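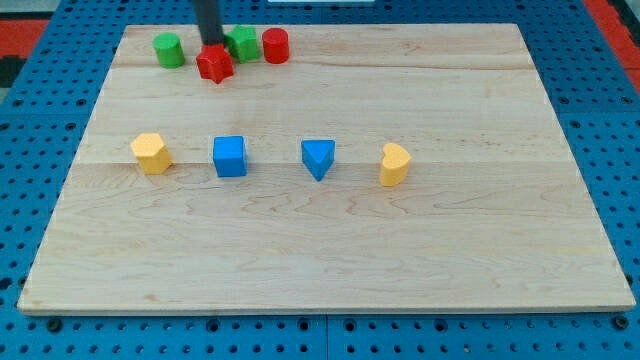
Coloured blocks on the pale wooden board, with the blue worktop behind.

Shape blocks at the Gadesham play library

This page is for anyone thinking of borrowing the shape blocks, or who has them at home now and wants to know what to do with them. The set is item 3653 in the catalogue, listed under sorting and early maths. It can be borrowed by families, childminders and playgroups.

The board at the top has two loose rows on it. Green and red come up more than once in the back row: a green cylinder at the left end, then a red star with a green star close behind it, and a red cylinder after that. The front row starts with a yellow hexagonal block and a blue cube, and is more widely spaced.

Stars. The red one and the green one make a good first pair. Most children put them together without being asked. If you then hold up the green cylinder and ask where it goes, you usually get an argument, which is the point of the exercise. Some will sort by colour all afternoon and some will only sort by shape.

Cylinders. Younger children like these best as they can be stood up or rolled. On a bare table they end up on the floor, so a tray with a lip is worth having.

Hexagon and cube. We tend to bring these out second. The word hexagon is a hard one, and plenty of three-year-olds call it the nut or the biscuit. We don't correct them much. Ask them to feel round the edge and count the sides with a finger, then do the same with the top of the cube.

Games that have worked for us

Traian Barbu runs the morning session and starts with a plain copying game. He puts two blocks on the board, covers them with a tea towel and asks the children to say what was there. When they can manage two he adds another. The older ones like to be the person with the towel.

Unathi Buthelezi uses the blocks with the after-school group at Rilville. Her version is a row with a rule – same colour, same shape, or neither – and the others have to guess the rule before they can add to it. It takes longer than you would think, and adults are not always quicker.

Drawing round the blocks is fine. Use pencil, please, as felt tip gets into the edges and is a nuisance to shift. Stars are fiddly to draw round and a small child will need someone to hold the block still.

Borrowing

The loan is 2 weeks and can be renewed once if there is no waiting list. The fee is 80p, or nothing if you hold a playgroup card. Wipe the pieces with a damp cloth before you bring them back and let them dry – do not soak them or put them in the dishwasher. If something goes missing, tell us at the desk. We would much prefer to know than find out when the next family opens the bag.

The set is usually in demand in February, so it is best to put your name down early. More galleries of the sorting and threading toys will be added as we get to them.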